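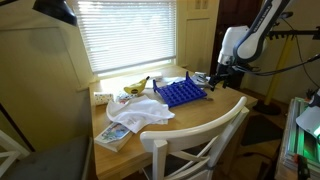
The blue grid tray on the oak table by the window.

Girnwood Sorting Table: Your Questions

What is the sorting table?
It's our favorite spot in the house! Anyone at Girnwood can bring a drawer's worth of odds and ends, sit down by the window and give everything a cell of its own.

What can I sort?
Buttons, beads, screws, stamps, game pieces, you name it. If it fits in a square cell, go for it. Please leave food and anything sticky at home.

How many things can I bring?
Up to 400 pieces per visit. That sounds like a lot until you get going (our button jar came to 2,725, and we loved every minute of it).

Do I need my own tray?
Nope! We have 5 trays to share. You're welcome to bring one from home too.

Should the blinds be up or down?
Down on bright mornings, please. Glare makes navy and black buttons so hard to tell apart!

Can I leave a job half done?
Yes, for up to 3 days. Put your name on a slip of paper and tuck it under the tray.

Can kids join in?
Absolutely, ages five and up with a grown-up alongside.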